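Filed under: Course Materials > Interiors and Surfaces > Week 9

Handout 9: The trouble with "white"
Instructor: Ilari Peltonen
Rokdale Evening Program, Ivville campus

Read this before the session and bring the Gredgate fan deck if you still have it. If you lost it, share with somebody. I'm out of spares.

1. What the word is doing

People in the trade talk about white as if it were one thing with a few polite variations. The fan deck says otherwise, and so does any client who has ever stood in a finished kitchen and told you it came out blue. When a client says white, they may mean any of several things: the lightest thing in the room, a thing with no obvious color, a thing that looks clean, or the exact shade they remember from someone else's house. Those wishes can pull in different directions. A surface can be the lightest in the room and still look pink at four in the afternoon.

I'd like you to be suspicious of the word for the length of this course. Use it with clients, since you'll have to. In your own notes, write something better.

2. Light does a lot of the work

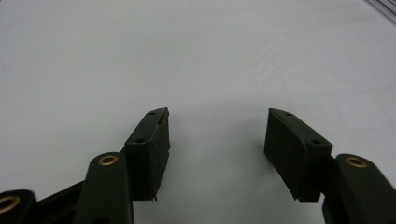

Lightness is a judgment we make about a surface, and we make it fast, using whatever else is nearby. Textbooks call the result constancy: we go on seeing a sheet of paper as white in lamplight and in shade, though the light reaching the eye is very different in each case. I accept the general idea. What I don't accept is the cheerful version, in which the eye simply corrects everything and we see the real color underneath. Take the pale tabletop in the photograph. The upper left is light gray. Move toward the center and right and it gets a little brighter, with a faint blue in the white. Ask a room of people what color the table is and I'd expect one word from most of them. Then cut two small holes in a card, lay the card over the print so one hole shows the gray end and the other shows the blue end, and ask again. The answers change. Both sets of answers are sincere, and I don't know of a good argument that one set is the "real" one.

This matters for your work because samples are judged through something very like those holes. A chip is small, it's usually held against a different color, and the person holding it is standing near a window. The wall will be large and have corners. Choosing the second by looking at the first is a guess, and we ought to charge less confidently for it.

Do the card exercise at home with any photograph of a plain pale surface. Gray card works better than white. Black card makes everything in the holes look lighter than it should, and then you're studying the card.

3. Warm, cool and other promises

Next the vocabulary. "Warm white" and "cool white" are useful up to a point. Warm leans yellow or red, cool leans blue or green, and most people can sort two samples into that order when the samples are side by side. Take one of them away and the sorting falls apart. A shade that was the warm one in the morning's pair becomes the cool one in the afternoon's. I've watched it happen to people with far more experience than me, and it has happened to me in front of a client.

So "warm" is a comparison that has lost its other half. When a catalog calls a paint warm, ask: warmer than what? The Gredgate deck never says. It has a white named Um, sold to us on the back of the strip as "balanced." Balanced between which two things, it doesn't say either. I've used Um in two jobs. In a north-facing hallway it went gray and sulky. In a bathroom with a green floor it looked pink enough that the owner phoned. I'm told it's their best seller.

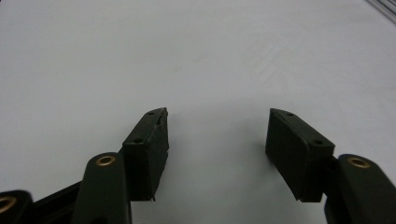

The usual defense is that the name is only there to sell the can and the number is what counts. Fair enough, so let's go to the number. Light reflectance value runs from 0 for a perfect black to 100 for a perfect white, and real paints stay inside those ends. It tells you how much light comes back. It tells you nothing about hue, and very little about how the paint will look beside your client's oak. Two paints with the same value can be told apart easily. I have seen specifications that treat a matching value as a matching color, and I've seen the bill for the repaint.

There are better measurements. A spectrophotometer gives you a curve, and the curve can be turned into coordinates that include hue. If a manufacturer will give you those, take them. Keep in mind that the coordinates assume a particular standard light and a particular standard observer, and your client's dining room has neither.

Sheen is the other thing the number leaves out. The same tint in matte and in satin will read as different whites, especially where the light comes in low along the wall. Most complaints I've heard about a "patchy" white were about sheen or about roller marks. Repainting in a slightly different white did nothing for any of them.

4. A small test, and why I don't trust it much

Last September I ran a sorting task with the class. There were 19 people and 10 painted cards, all sold as white, with the names covered. Each person lined them up from warmest to coolest. Then we shuffled the cards, moved to the corridor and did it over.

The two ends stayed fairly steady. The middle was soup. Plenty of people put the same card on opposite sides of the center in the two rounds, and several of them insisted we had swapped it.

I like this result, so I should be careful with it. The cards were handled and some had picked up finger marks. The second round came after the first, so people were tired, or were trying to remember their earlier order, or were trying to be different on purpose. I didn't randomize the rooms. If a student brought me this as evidence that warm and cool are meaningless, I would send it back. It does suggest that you shouldn't bet a ceiling on the middle of the range. That was my opinion before the test too, so hold it at arm's length.

5. White and clean

A separate claim gets folded into the word, and we should pull it out. White surfaces are sold as hygienic. The argument runs: dirt shows on white, so white gets cleaned, so white is clean. Look at each step. Some dirt shows on white. A good deal of what you'd care about in a kitchen is invisible on any color. As for the second step, people don't always clean what they can see, and they get used to a mark very quickly. After a while it joins the surface. 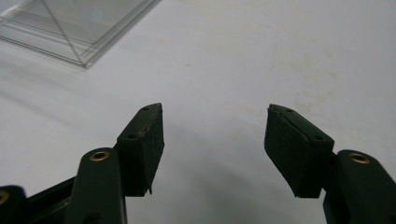 Fig. 3. White tabletop with faint beige and tan stains, most noticeable right of center.

What would you write down for a surface like that one? "White, stained" is true and a bit lazy. A stain is also a color sample. Beige next to white makes the white look cooler, so a worn top may be described as bluer than a new one would be. Before anyone matches a new panel to an old top, they should look at several spots, well away from the marks, and write down which spots they used. I've never seen this done without being asked for.

Clients will ask you whether a stain like that "comes out." From a photograph you can't tell. You'd need to know what the top is made of and what was on it, and even standing in front of it you may not find out. Say so. It's a perfectly respectable answer and it keeps you from buying someone a countertop.

6. Costs

One page from my own files, for the skeptics about skepticism. A client rejected a finished white ceiling and had it redone in a second white from the same deck. The extra came to 1,483 dollars in labor and paint. I held the two chips up for her afterward and she pointed to the wrong one. She was still happier with the new ceiling. You can take that as proof that the change was worthless or that it was worth every dollar, and I've argued both in this class.

7. For next time

Pick one surface at home that you would call white. Describe it at three times of day without using the words white, warm, cool, clean or neutral. One paragraph each. Note what was near it and where the light came from. Don't look back at the first paragraph when you write the third.

Bring the card with the holes in it.

If you painted a test patch for Handout 8, photograph it and leave the phone's filters alone. I'll know about the sunset one. We'll compare the prints with the patch descriptions, and I expect the prints to lose, but I expected that last year and was wrong about two of them.

Last updated: 2024-10-22

Related handouts
- Handout 6: Sheen, gloss and low light
- Handout 7: Reading a fan deck without believing it
- Handout 8: Test patches, how large and where
- Handout 10: Gray, greige and the naming problem
- Notes on metamerism (optional)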